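4. Setting up the Jokuner counter scale for the first time

4.1 Choosing the place

1. Put the scale on a flat and stable counter. Keep it away from the door, the fan and the refrigerator motor.
2. Turn the four feet until the air bubble stays inside the small circle. The level is under the weighing plate, at the front.
3. Leave at least 70 mm free behind the scale, so the power cable is not bent.

Caution: Never lift the scale by the weighing plate. The sensor below it can be damaged, and this damage is not covered by the warranty.

4.2 Switching on

4. Connect the power adaptor and press ON. The display shows all segments, then 0.000 kg.
5. Wait 5 minutes before you weigh anything. In a cold shop (for example in November, early in the morning) please wait longer, until the zero does not move any more.
6. If the display shows E2, something is touching the plate. Remove it and press ZERO.

4.3 Storing the weight of a container

Goods are often weighed together with a basket, a tray or a tub. The weight of the container must be taken away before the price is calculated.

7. Place the empty container in the centre of the plate.
8. Press TARE. The display returns to zero and the NET light comes on.
9. To keep this value, hold TARE until you hear two beeps, then type a number for the container. You can store up to 161 containers.

Note: Woven baskets change their weight with the humidity. Store them again from time to time – a plastic tub does not need this.

Cheese and other goods sold by the piece can stay in a basket on the table, and only the piece goes on the scale.
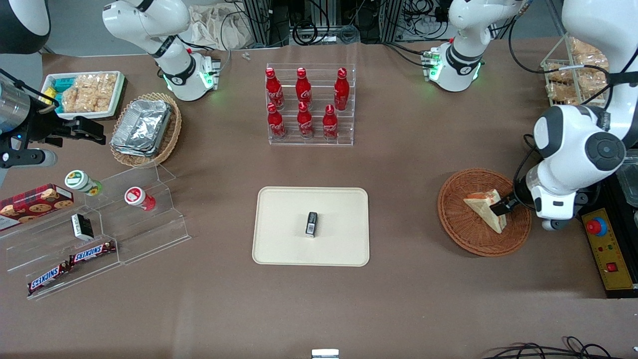

4.4 Printing the first label

10. Open the side cover and put in the label roll with the printed side up. Only Zoltex rolls of the narrow type fit in the holder.
11. Close the cover until it clicks, then press FEED once.
12. Type item code 595 (test item) and press PRINT. Check that the text is dark and straight.

If the label comes out blank, the roll is turned the wrong way. If it is grey, clean the print head with a dry cloth – do not use alcohol or glass cleaner.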